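Let the students do the dull task

By Josiane Joly

Each February the robotics club at our school must choose its project for the year, and each year I hear the same wish from parents. They want something which looks good on a stage. I would like to defend the opposite choice. This year our students work on kitchen things: cups, a rack, lemons, a chopping board. I think it is the best project we have had in 9 years.

My first reason is that everybody understands a kitchen. When a student explains a sorting machine to her grandmother, the grandmother is polite. When she explains why a cup is hard to pick up, the grandmother has opinions. 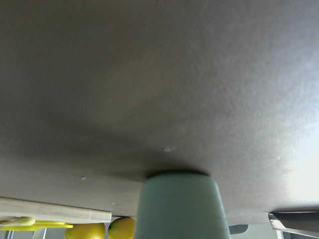 The second reason is that a kitchen does not forgive a lazy plan. Lemons roll, cloths fold where they want, and a cup has a thin wall. In the competitions I have judged, such as the Tromier Cup, the blocks are all of one size, and a team can win with a list of positions learned by heart. I do not call this cheating. But I saw 41 teams there last time, and I could remember only a few of them on the train home.

There is also the question of two arms. Some colleagues say that one arm is enough for beginners, and for the budget they are right. But with two, the students must decide which arm goes first and which one waits, and they quarrel about it very usefully.

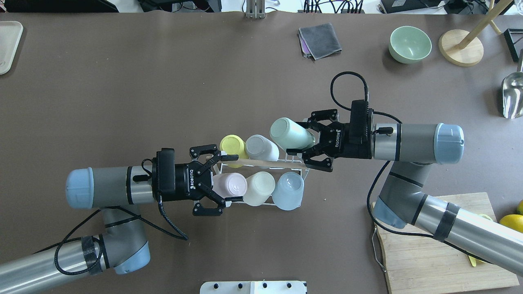

What should we give marks for?

At present the Courtois rules give up to 100 points for a finished task and none for the notebook. I would give half to the notebook. A group which writes down clearly why its cup fell has learned more than a group which was lucky on the day. Parents may find this less exciting, and I accept that. They are still welcome to come and watch at 6, when the club starts.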